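Subject: Re: [Lenthorpe-list] Washing yellow cloths and towels, color bleeding

Hi all,

Replying to the message from Friday, quoted here:

> We moved the Lenthorpe hall over to the yellow cloths in August and
> two of the loads have come out with dye on the white tea towels.
> Is anyone else getting this? We wash at the normal warm setting
> with the Konex powder. I don't want to throw out a stack of towels
> if they can be saved.

We had the same trouble with the Bidex cloths. The dye comes out mostly in the first washes. Wash them alone two times before they go in with anything pale, and use cold water. I also cut the powder by half, as our machine was leaving residue on everything.

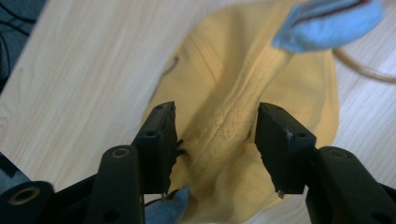 Can the stained tea towels be saved?
Most can, if they haven't been through the dryer. Soak them overnight in cool water with oxygen bleach, then wash again by themselves. Ours took 2 soaks. A couple kept a faint tint and we use those for floors.

On drying, I would keep cloths off the high heat setting. It makes them stiff and they stop soaking up water. Ours go on the rack in the back room and are dry by 9 the next morning. Skip the fabric softener too, for the same reason.
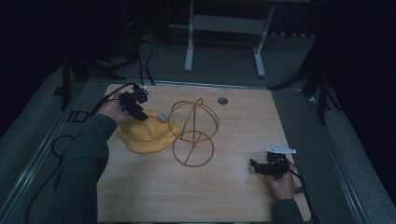
Where is the group ordering from this time?
Carretero again. They want a minimum of 200 cloths per order, so we need several halls to go in together. If we could get up to 2,000 over the year they would drop the delivery charge, but I don't think we use that many.

Please send me your numbers off the list and say which color you want. White costs the same as yellow. If you still have an open pack from the last order, check the label for the wash temperature. The older packs said warm and the newer ones say cold.

Lenthorpe supplies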